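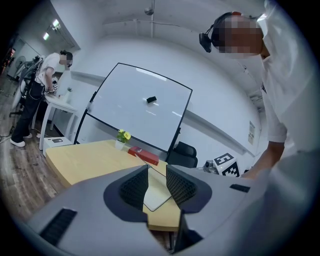
**MONDON, September**

I went to Kırmızıgül to talk about money, and within ten minutes I had a gripper in each hand and was trying to pick up a ruler. (I dropped it. Then I dropped it again!) They're bigger than I expected, these hand-held things, a fat gray shell with two dark fingers at the business end, and after a quarter of an hour my forearms wanted a word with me.

Kırmızıgül records people doing ordinary tabletop jobs so that robot arms can learn from them, and Birsen Gökçe holds the purse. She had agreed to walk me through the shopping list for a second year, line by line, including the lines she's embarrassed about. I write about equipment budgets for a living and I promise you almost everybody hides those.

So, the grippers first. The studio buys them from Trellik in pairs, and a pair came to $3,362 with the finger pads fitted. That's the number everyone argues about in meetings, and Birsen thinks it's the wrong one to argue about. "It's a one-time hit and you can see it coming," she told me. The pads are what sneak up on her. They wear, people lean on them, somebody drags them along a table edge all afternoon, and suddenly you're ordering a bag of replacements with rush shipping. Last year she budgeted for 16 sets of pads and ran out well before the holidays.

Then there's the stuff you wear on your head. I'd pictured one per studio, passed around like a hard hat at a building site, and oh boy, no. Two people working at two tables need two of them, plus a spare, plus whatever you spend on straps. Straps! Halima Mwaipopo, who runs the sessions, is firm about this. A strap that was comfortable at nine in the morning is a strap people are fiddling with by eleven, and fiddling costs you takes. She'd rather have a drawer full of cheap straps than one more clever gadget, and she got her drawer.

Furniture turned out to be my favorite argument of the day. The tables come from Amwood, light wood with rounded corners, and Maximiliano Cifuentes wanted the height-adjustable kind while Birsen wanted the kind that costs half as much. They bought the cheap ones. Maximiliano still brings it up, cheerfully, every time he has to bend over. He's tall, and I'm on his side, but I've also seen the spreadsheet.
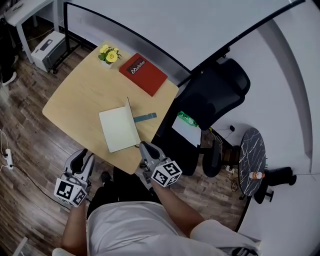
*Page last changed in September, 4:40 p.m.*

Which brings me to the line called "Tabletop," the one that made me laugh out loud. A notebook, a teal ruler, a red book with "Mobiliet" on the label, a little pot of yellow flowers. You can fill a table like that out of anybody's kitchen and desk drawers, and for the first few months that's how they did it. Now it's a proper budget line of almost $400 a quarter, and Halima defends it like a lioness. Repetition is the trouble. People get very good at opening one particular notebook, and then what you've recorded is a lot of footage of one particular notebook. She wants floppy covers, stiff covers, thick paper, thin paper, rulers that slide and rulers that stick.

I asked what they'd skip if they were starting over. Birsen said the big storage cabinet, right away, without looking up. Maximiliano said he'd skip nothing but would buy longer cables, and more of them, and power strips for every table on day one. I've heard the cable thing in every lab, shop and studio I've ever visited, and I've yet to see anybody budget enough for them the first time.

Sevim Aksoy had the answer I've been chewing on since. She handles the recordings once they're made, and she'd move money out of the gripper line and into drives and hours. Seven more hours a week of somebody checking takes, she figures, would do more for the studio than a third pair from Trellik. Birsen has the third pair penciled in anyway. They were still going back and forth about it (very politely, with tea) when I packed up my things.

If you're drawing up your own list, Birsen's advice is to price the consumables before you price the hardware, and to ask the seller for pad costs in writing. Helju Rozīte, who edits this section and has signed off on more of my own gear than she'd like, wants me to add shipping. Fine, Helju. Add shipping.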